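Switching back to a wired keyboard

My wireless keyboard finally annoyed me enough to put it in a drawer. It dropped letters when the battery got below a quarter, and it took a second or two to wake up every time I came back from getting coffee. I type for most of the day, so I noticed. Two weeks ago I bought a wired one, a Jiston with the number pad left off, and I have used it every day since. 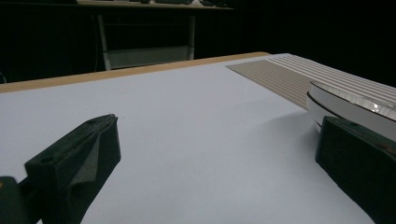
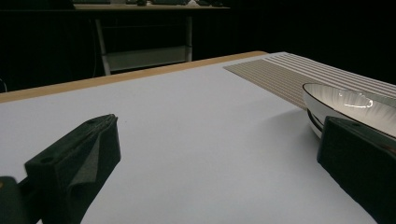

Does a wired keyboard feel any faster for ordinary typing?

Once both are awake, I can't feel a difference between them. What I do notice is the first key press after a break. The wired board catches it and the old one often didn't, so I was forever logging in with the first letter of my password missing.

The Jiston has a polling rate of 1000 Hz, and the box makes a lot of that. I don't play the kind of games where it would matter. My friend Preben Hviid does, and he says he couldn't pick it out in a blind test either.

The keys are the part I would pay for again. They are a medium-weight switch with a small bump partway down, no click. My old board had flat laptop-style keys and I made more mistakes on it, mostly hitting two keys at once. The first three days on the new one were slow. By the end of the first week I was back to my usual speed.

I have a few complaints. The cable is stiff and kept the bend from the packaging for several days. It comes out of the left side at the back, and my computer sits on the right, so the cable runs the whole width of the board before it goes anywhere useful. The little feet on the underside have only one height. And the space bar rattles. Noeline Gilchrist told me to put a bit of grease on the wire under it, and that took care of most of the noise.

The software is called Nolotum and you can skip it unless you want to move keys around. I used it once to turn Caps Lock into a second Control key. The setting is stored on the keyboard, so I uninstalled the program afterward and the change stayed. It offers 5 profiles. I use one.

I missed the number pad when I did my taxes in April on a borrowed board, so I thought I would miss it more now. For the little bit of number entry I do, the top row is fine. If you work in spreadsheets all day, get the full-size version. It is the same keyboard with the pad added, and the mouse ends up farther away.

I haven't thrown the wireless one out. It still works with the TV in the living room, where a dropped letter in a movie title doesn't bother me much. Next I want to replace the mouse, which has the same battery problem, but I haven't found a wired one that fits my hand.

Contact | Copyright 2024 Darcy Henare | Back to top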